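## 4. Clearing the table after guests

Guests at Usmont Guest Rooms are asked to clear their own table. Most of them believe they have. This section covers what to do next.

**Before you start**

- Fit a fresh bag in the wastebasket and fold the rim down over the outside, all the way around. A bag that is merely resting inside will follow the first heavy thing to the bottom.
- Bring the wastebasket to the table. Carrying the trash to the wastebasket one piece at a time is allowed, but you will be there until September.

**Steps**

1. Sort by eye first. Anything with a lid is presumed to be food, and anything crumpled is presumed to be trash.
2. Move lidded containers, bowls and jars to one side of the table. Do not open them yet. See section 8, and choose your moment.
3. Pick up cups before wrappers. Hold each cup upright on its way to the bin, even if it was found lying down.
4. Check bottles for liquid. If there is any, empty it into the sink, put the cap back on and squeeze the bottle flat.
5. Drop the wrappers in last. They weigh nothing and will fill a 12-liter bag by themselves if given the chance.
6. Shake the tablecloth outdoors. Kimie Iwasaki in room 149 has asked that "outdoors" no longer include her balcony.

> **Note:** A patterned cloth hides crumbs very well. Run a flat hand over it before declaring it clean.

> **Caution:** Remote controls like to sit among the leftovers. Take them off the table before step 5. A replacement must be ordered through Rokeya Barua, who will want to hear the whole story.
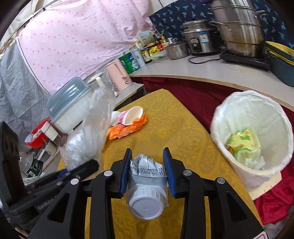

*Fig. 4. Crumpled bottle, cap on. Wrapper and paper cup still on the cloth; lined bin at right.*

7. Tie the bag when it is three-quarters full. Leaning on the contents to make room voids any sympathy from the laundry.
8. Return the wastebasket to its usual spot and put in a new bag. Spares are in the hall closet, behind the ironing board.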